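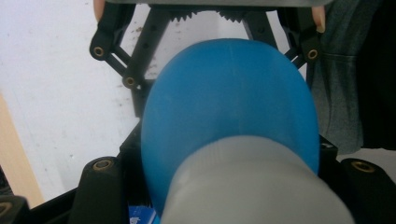

According to Wiltden's presenter, anyone could pick up the hand tool and be teaching a robot within minutes, and a plant our size would see the benefit by August. I wrote both claims down because they are the ones we are being asked to pay for.

Progress report on the gripping trial, Stultstead site
May 12, 2021

Since the last report we have done what the grant asked for in this period, which was to attend the supplier's open day and see the Majali gripper at work before the second payment falls due. Two of us went. The day ran for 6 hours, including a long lunch and a longer talk on market trends that I won't repeat.

What we saw

The hand-held version is a plain piece of equipment. It has black linkage arms, a pair of meshing gears at the top and brass-colored bushings at the pivots. A person holds it and works it by hand, and the recordings are meant to train the arm that will do the job later. It was shown with a smooth, rounded blue object between the arms. I have no complaint about the mechanism. It looks easy to take apart, and our maintenance people will like that.

My trouble is with how far we were asked to travel from there. A person squeezing a tool is a person doing the work. The robot part of the day was a video, played twice, and when I asked to see the arm run on goods from our own line I was told it was booked for another client. We had brought a box of our stock with us and took it home unopened.

Numbers

Wiltden says 300 recorded grasps are enough to teach one new item. We carry 33 items on the packing line, several of them soft or oddly shaped, and I could not get a straight answer on whether the count starts over each time a supplier changes the wrapping. I asked for failure rates and was given a brochure. The Dallisance software that sorts the recordings is licensed separately - this was not in the quote you approved.

Where that leaves the budget

Nothing was spent this period beyond travel. I recommend holding the second payment until Wiltden runs the arm here, on our line, with our stock, for a full shift. They have agreed to this in principle but not given a date. If they do come, I will send you the results as counted by our own staff.

Still open: the license cost, floor space beside the packing line, and who pays for damaged goods during the trial.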